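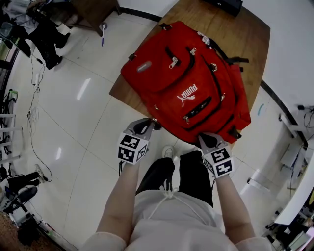 How often should you wash a school backpack?

Twice a school year is plenty for most kids, once over the winter break and once in June, plus a wipe-down whenever something leaks.

I used to do ours only when the smell got to me, and let me tell you, a banana that has been sitting under a gym shirt gets to you fast! So now it's on the calendar, and the whole job takes me 40 minutes of real work and then a lot of waiting around for things to dry.

Start with the bag flat on its back on a table, pockets facing up, and open every single zipper. Every one. The little top pocket is where ours hides gum wrappers and those tiny pencil leads that snap and leave gray streaks. Then turn the whole thing upside down over the sink or the trash can and give it a good shake. I go into the corners afterward with the crevice tool on the vacuum (an old dry toothbrush works too, it's just slower).

Check the care tag before you get anything wet. Some bags can go in the machine on cold and gentle, and some really can't, especially if there's a stiff board in the back panel. If the board slides out, slide it out. If it's sewn in, wash by hand.

For hand washing I fill the tub a few inches deep with cool water and add 2 tablespoons of plain liquid laundry soap. No bleach, no softener. Red bags and navy bags bleed, so keep them well away from anything pale, and dab a wet white rag on the inside seam first to see what comes off. My friend Slavica skipped that with a bright one and her bath mat is still pink.

Scrub the bottom and the straps the hardest. The straps are where the sweat goes, and that's your smell right there. Go easy over any printed logo, with a soft cloth and no brush, or it'll start to crack and lift.

Rinse until the water runs clear, press it in a towel (don't wring!), and hang it upside down with all the pockets open. Ours goes over the shower rail on two pants hangers. Overnight is usually enough in August, but in winter I give it a full day and sometimes point a fan at it.

Sticky zippers: rub a candle stub or a dry bar of soap along the teeth and run the pull up and down a few times. If the pull itself has snapped off, a small key ring does the job just fine.

One more thing for the bad smells that survive a wash. Put a few spoonfuls of baking soda in an old sock, knot it, drop it in the main compartment and zip everything up until morning. Take the sock out before school. I forgot once and got a note home.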